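Comparer des pinces : plaidoyer pour des essais moins flatteurs

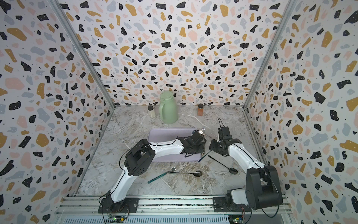 Pour Zdeňka Krajčí, une comparaison de pinces qui ne publie pas ses échecs relève de la brochure commerciale, et aucun laboratoire ne devrait accepter d'y associer son nom. Elle ajoutait, dans le même courrier, que les tableaux de réussite l'intéressent peu tant qu'elle ignore quels objets ont été écartés avant le début des essais.

La formule est sévère. Nous la croyons juste, et la présente tribune voudrait en tirer quelques conséquences pour les équipes qui, comme la nôtre, doivent choisir chaque année entre plusieurs préhenseurs et justifier ce choix devant une direction.

Les couverts de table constituent, à cet égard, un bon révélateur. Une cuillère posée à plat offre très peu de prise en hauteur ; une fourchette présente un manche étroit et des dents qui accrochent ; le rebord d'un plateau interdit certaines approches et en favorise d'autres. Avec deux bras travaillant au-dessus d'un même plateau, s'y ajoute la question de l'encombrement mutuel, que les essais sur bras unique passent entièrement sous silence. Or les fiches techniques continuent de mettre en avant la force de serrage et la charge utile, grandeurs commodes à mesurer et presque sans rapport avec la difficulté de saisir un manche fin sur une surface dure.

Notre dernière campagne portait sur deux modèles, la Hedegaard et la Stunska, montés tour à tour sur les mêmes bras et pilotés par le même contrôleur Trimisau. Elle a totalisé 3733 saisies, réparties sur 33 configurations de départ. Les deux pinces se sont révélées très proches tant que les manches étaient dégagés. L'écart s'est creusé dès qu'un couvert reposait contre le bord du plateau : la Stunska, dont les doigts sont plus minces, s'y glissait plus volontiers, mais laissait pivoter les cuillères lors du levage. La Hedegaard manquait davantage de prises et perdait rarement celles qu'elle avait assurées.

Laquelle est la meilleure ? La question nous a été posée en ces termes, et nous avons refusé d'y répondre par un nom. Un service qui peut recommencer une saisie manquée préférera la seconde ; un autre, pour lequel toute chute entraîne un arrêt de ligne, n'aura pas les mêmes priorités. Un taux unique aurait masqué cette différence, alors qu'elle seule importe à l'acheteur.

Il convient aussi de s'interroger sur les caméras. Une vue fixe en surplomb rend compte de la disposition générale, mais la pince y dissimule souvent le point de contact au moment décisif. Andri Marti a défendu l'ajout d'une caméra au poignet ; Boris Jurčo y voyait un câble supplémentaire à ménager dans un volume déjà contraint. Tous deux avaient raison. Les câbles limitent les rotations, s'usent, et modifient parfois le comportement d'un bras léger. Une comparaison sérieuse devrait donc en décrire le cheminement au même titre que les réglages du contrôleur, ce que nous n'avons nous-mêmes pas toujours fait.

On objectera que de telles exigences alourdissent les protocoles. L'objection est recevable. La rédaction du nôtre a demandé 6 semaines, et Oľga Slanina a dû en reprendre la partie relative aux positions de départ, trop vague pour qu'un tiers puisse la reproduire. Les équipes de Rellthorpe, à qui le document a été transmis en mai, ont relevé 8 points ambigus, dont la définition même d'une saisie réussie : faut-il que l'objet quitte la surface, ou qu'il soit déposé à l'endroit voulu ? Nous avions employé les deux sens dans un même chapitre.

Cette relecture extérieure nous paraît devoir devenir la règle. Nous demandons en outre que tout rapport comparatif comporte la liste des objets exclus, le décompte des échecs par type et les réglages propres à chaque pince. Les fabricants y consentiront sans doute avec réticence. Il appartient aux acheteurs, et en premier lieu aux établissements publics, d'inscrire ces pièces dans leurs cahiers des charges dès la prochaine consultation.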